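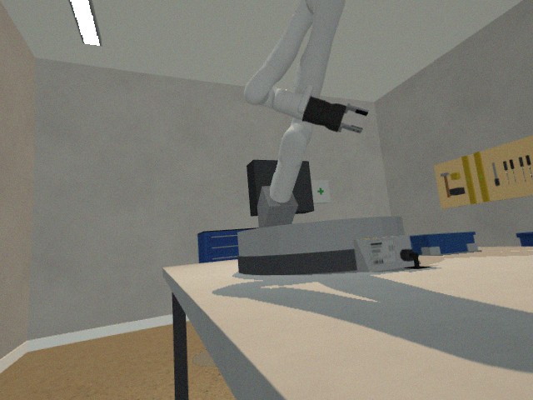 Interim Progress Report: Fillholm Adult Reading and Writing Program

Submitted to the Dastberg Fund
Feb 26, 2023
Prepared by Kaja Juška, Program Manager

Summary

The Fillholm program offers evening classes in reading and writing to adults who left school early or who are returning to study after a long break. This report covers the first half of the grant period. Classes are running at both sites, the teaching plan agreed with the Fund is being followed, and spending is within budget. One part of the work, the printed workbook, is behind schedule and is discussed under Delays.

Classes

Teaching takes place at the Fillholm library and at the Skerko community hall. The Skerko group was slow to fill. Several people who had put their names down in the fall had changed shifts by the time classes opened, and the start time was moved to later in the evening at their request. Attendance has been steadier under the new hours. The library group has kept its original schedule.

Learners are placed after a short conversation and a writing task of their own choosing. Tutors report that letters to landlords, school forms and job applications remain the most common reasons for joining. The second unit has been rewritten to give more time to forms, and the poetry session has been moved to the end of the course.

Tutor training

Five tutors completed the introductory course led by Rasmus Pärn. Two of them had not taught adults before and are paired with experienced colleagues until the end of the term. Written feedback on the course was favorable, although most tutors asked for more practice in giving spelling corrections. A follow-up session on this subject is planned for March.

Budget

The materials line stands at $3000 for the full grant period, of which $900 has been spent, mainly on dictionaries and paper. No transfer between budget lines is requested at this time.

Delays

The workbook was due at the printer before the winter break. Permission to reprint two of the reading passages had not been received by then, and both have now been replaced with texts written by the tutors. The revised pages are being proofread. Photocopied units are in use at both sites in the meantime – a workable arrangement, but one that takes up preparation time.

Next period

The program will complete proofreading, hold the spelling session and open registration for the spring term. Learners who finish the current course will be offered a place in a writing group at the library. The Fund will receive the final workbook together with the closing report.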